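4.2 Connecting the Brekside water softener

Read this section through before you shut off the water. The job takes one person about 2 hours if the pipes are easy to reach.

1. Close the main valve and open the lowest tap in the building.
2. Set the bypass lever to OFF.
3. Push both hoses onto the valve head and tighten by hand — no wrench.
4. Run the drain hose to a floor drain. Leave an air gap.

CAUTION: Do not use tape or sealant on the plastic threads. 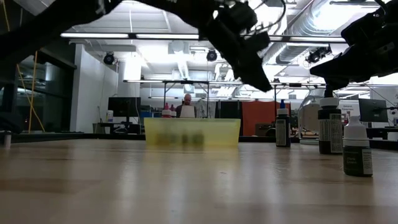 What salt should I use?
Use plain tablet salt, sold in bags for household softeners. Rock salt leaves sludge in the brine tank.

5. Open the main valve slowly, then turn the bypass lever to SERVICE.
6. Check both joints for drips. Check them again after seven days.
7. Set the hardness with the arrow keys and hold OK until the display blinks.

Note: Error 973 means the valve has lost its home position. Unplug the unit, wait two minutes and plug it in again. If the code comes back, order the Pešek valve motor.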